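Diary: bins, latches and the Orwood troop 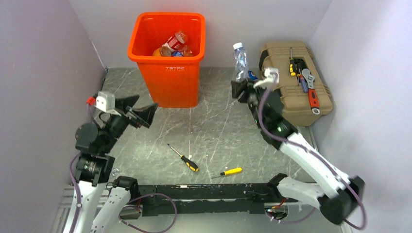
By Zanele Mokoena
Wed 11 December

Up before light. Vervets on the kitchen roof again, 19 this time, two of them carrying infants. They waited until the breakfast trays went out and then came down the north gutter, same route as last week. Losses: one loaf, a bag of sugar, the lid of the sugar tin.

Spent the morning on the bin latches. The Stekotico lids have a sprung catch that takes a pull of 40 newtons to open. That is enough to stop a juvenile. The big male does not pull, he sits on the hinge side and rocks until the catch walks out of its slot. Fitted a second catch to three bins at the Orwood picnic site and left the other bins as they were for comparison. Screws supplied were too short for the lid, so I used the ones from the old gate.

Went through the log after lunch. We have 233 raids on record since April. Most are at the picnic site, and most of those fall in the hour after the day visitors leave. The Moya cabins get fewer but the animals go indoors there, mainly through bathroom windows left on the first notch. Cabin 3 has been entered more than any other. It has the fig tree against the wall – cutting back the one long branch would probably do more than a new window stay.

Visitors still feed them from cars. Spoke to a couple at the Tovska gate who were holding out crackers through a half-open window. They were polite about it and closed the window. I saw the same car stopped farther up the road later on.

Checked the new catches at dusk. Two were untouched. The third had tooth marks on the plastic surround but was shut. The male was on the wall above it, grooming. Will move the trail camera to that bin tomorrow and bring longer screws.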